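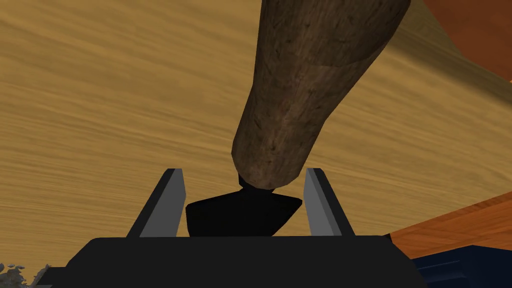 ## Minutes, Skekau Street Block Party planning

Monday, August 14, 2023, Lavell Hall, side room

Present: Grethe Hafstein (chair), Esben Norðdahl, Eirini Kalogeropoulos, Noémi Medve (notes). Apologies from Þórey Hafþórsson.

**1. Last minutes.** Approved. Esben's name was spelled wrong twice, fixed now.

**2. Permit.** City wants the form again, with the closure hours on page 2 this time. 4 pm to 10 pm. Grethe to resubmit by Friday. Fire lane stays open on the Petkov Avenue side, no tables there at all.

**3. Money.** $600 in the account. Tent rental quote is $343, deposit due at booking. Eirini thinks we can get it cheaper from Prikorska Rentals, will call. Cap for food agreed at $300 if she does, otherwise we have to look agian.
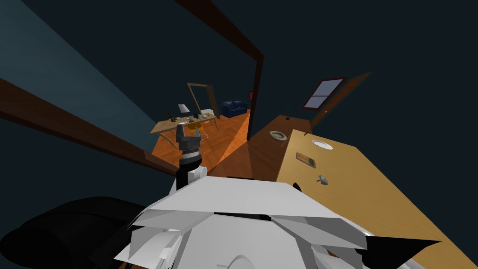
Esben asked if the food cap includes ice. Yes. Charcoal too.

**4. Flyers.** 442 printed in May, wrong rain date on all of them. Reprint or sticker? Voted stickers, 3 to 1. Noémi has the label sheets.

**5. Music.** Two bands asked, one yes. Power from the hall, need long cords. Grethe wants it off by 9.30, Esben wants 10. Left open, ask Þórey what the neighbors on her side said.

**6. Kids' stuff.** Chalk, sack race, face paint if Eirini's cousin is free. No bounce house, insurence too high.

**7. Other.** Trash cans: Esben to ask the city for extra. Hall key goes back to the office tonight.

Next meeting same room, date by email. Closed 8:40 pm.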